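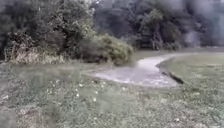

Gremska is looking for a Field Practice Lead to write, and then keep alive, the rules our outdoor ground robots work by. The current rulebook was drafted by engineers, for engineers, and defines "path" in a way that would please a geometry teacher. A park has other ideas. A pale path bends off in an S, the grass creeps over its near edge, and a rule that says "remain on the path at all times" has to mean something at exactly that spot. So does the rule on obstacles when something long and dark lies along the curve, and so, if our client at Pomare has her way, does the rule on small white flowers in the lawn.

The job

You will own the Rotness Code, our operating standard for robots in public green space. It currently runs to 145 clauses. We suspect 100 would do, and we will not be offended if you find the same clause twice under different headings. (Clause 15 and its twin have been reported already.)

You will spend half your week outside with the operating crew and half at a desk in our Ademero office, turning what you saw into sentences that a tired person can follow at 6 a.m. You will:

– set the conditions for starting, pausing and ending a run, including when the view is too poor to trust
– decide who gives way to whom. So far the answer is "the robot, always," but dogs keep testing the wording
– run the incident log, which stands at 503 entries, most of them concerning mud
– train new operators, and retrain the old ones, who are worse
– tell the engineering team no, in writing, with a clause number

You

You have written procedures that other people used without being chased. You have worked around moving machines – mowers, forklifts, farm equipment, robots, we aren't fussy. You know the difference between "must" and "should" and have lost at least one argument over it. Familiarity with machine safety standards is useful. A degree is fine. Waterproof boots are required.

You don't need to code. You do need to read a log file without sighing audibly.

The terms

Full time, permanent, starting in September. Early starts on field days, with the hours given back. We pay for the boots.

To apply

Send a resume and one page rewriting this clause so that it works: "The unit shall avoid vegetation where vegetation is present." No cover letter, please. Shortlisted applicants will be invited to walk a route with us, rain included, and tell us what our rules forgot.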